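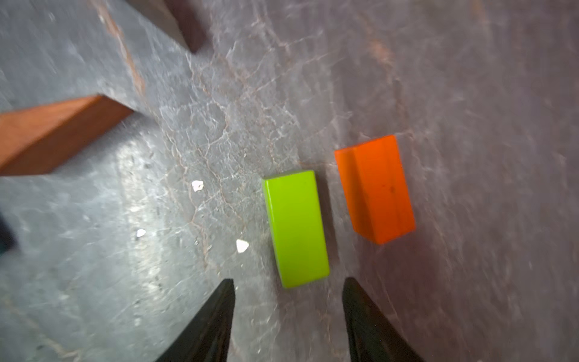
Where the Paint Money Went

12 February 2020

I have been repainting the kitchen since October. I say "repainting," although so far the only thing I've painted is the inside of one cupboard door, and I painted it four times.

It started with a leak under the sink, which took out the baseboard, which made the wall next to it look like it belonged to a hospital laundry. The plumber left. The wall stayed. I went to the paint store on a Saturday morning with a clear plan, which was white, and came home with 36 sample cards, none of them the same white. Two were pink if you looked at them near the toaster.

My neighbor Joanne Ackroyd has opinions on color and a key to my house, and she came over to look. She held the cards up against the cabinets one at a time and put most of them straight into the recycling. Her feeling is that people paint kitchens white when they're planning to sell or planning to be sad. She did hers a tomato color in 2017 and says she has eaten better ever since. I've had dinner there. It's mostly the same chicken.

So I tried to be a person who likes color. I bought a sample pot of something called Eltska, a green so loud that the clerk read the label twice before ringing it up. On the cupboard door it looked cheerful for an afternoon. By evening, with the overhead light on, it made the butter look ill. I painted over it with an orange. The orange needed two coats to hide the green and even then it didn't, quite, so for a week I had a door the color of a bruised peach. Then a gray, in a spirit of apology. Then back to green, a quieter one, which I liked until it dried.

If you've never bought sample pots, they cost just little enough that you don't add them up. I added them up. The total came to $233, counting brushes, a roller tray I stepped in, and a roll of the expensive blue tape that is supposed to come off clean. For that money I could have had the whole room done in white in an afternoon and been sad in comfort.

The names don't help. I'd assumed there was some kind of system. There's a pale blue called Flotus, and I stood in the aisle a good while wondering if it was a tribute or a typo. Another, a brown, had a description on the back that used the word "whispered." I don't want a brown that whispers. I want to know if it hides spaghetti sauce.

I did try the online tool from Lundico, where you upload a photo of your room and it paints the walls for you. It painted the walls, the window, most of the refrigerator and my left arm. The arm looked great. I'd have gone with that one, but it wouldn't tell me the name of the color, only that I could get it by signing up for the newsletter. I signed up for the newsletter. They have written to me every day since about decks.

Joanne's latest position is that I should live with the cupboard door open for a month and see what grows on me. I pointed out that I hit my head on it. She said that was useful information too.

What I have learned about paint, for anyone stuck in the same aisle: look at it at night. Paint a big piece of cardboard and move it around so you don't end up with a door like mine. Don't go on a Saturday, when the man at the mixing counter has a line of contractors behind you all buying the same beige by the bucket and not one of them looks troubled. And if somebody offers you a fan deck to take home, leave it there. I have 6 of them now and they're holding up the end of the bench.

The baseboard is still missing, by the way. I need to know the wall color before I can pick the trim.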